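Why Do Your Ears Pop on an Airplane?

Have you ever been sitting happily in your airplane seat, perhaps with a coloring book on your lap, when your ears suddenly felt as if somebody had stuffed them with cotton? And then you yawned, and pop! Everything was loud again. It happens to grown-ups, it happens to babies, and it even happens to pilots. Let's find out what is going on in there!

First, we need to talk about air. Air feels like nothing at all, but it does have weight, and all the air above your head is pressing on you right now, from every side. We call this air pressure. Down on the beach there is a great deal of air above you, so the pressure is high. Climb a tall mountain and there is less air on top of you, so it gets lower.

Now for your ears. Deep inside each one is a thin piece of skin called the eardrum, stretched tight like the top of a real drum. Behind it is a tiny room filled with air. Most of the time, the air in that little room pushes just as hard as the air outside, and you don't feel a thing.

When the plane climbs, the air around you in the cabin starts to push less. (The plane pumps air into the cabin so that everyone can breathe nicely, but it still feels a bit like being up on a mountain.) The air in the tiny room is now the stronger one, and it pushes your eardrum outward. On the way down it goes the other way, and the eardrum gets squeezed in. That's the stuffed-up feeling!

Luckily, your body has a clever little tunnel that runs from the tiny room to the back of your nose and throat. It is usually closed, but when you swallow or yawn it opens for a moment and lets a puff of air through. Pop! It has a wonderful name, too: the Eustachian tube. You say it "yoo-STAY-shun."

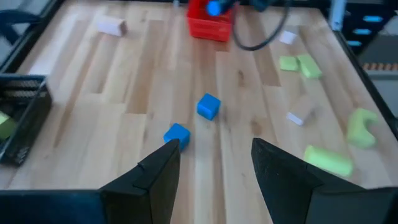

Toy blocks in several colors on a wooden tabletop.

So what can you do on your next flight? Swallowing is the best trick of all, so take small sips of water, or chew something if a grown-up says it's okay. You can also give the biggest yawn you can manage, and a pretend one often turns into a real one! Babies can't yawn when we ask them to, of course, but a bottle helps them swallow. Try to be awake when the plane starts coming down, because we swallow less when we sleep.

If you have a bad cold, the little tunnel can get swollen and stay shut, and then your ears might really hurt. Tell a grown-up if that happens, or if your ears still feel funny long after you've landed.

You don't even need a plane to feel a pop. Try noticing your ears the next time you ride in a fast elevator or drive down a long, steep hill.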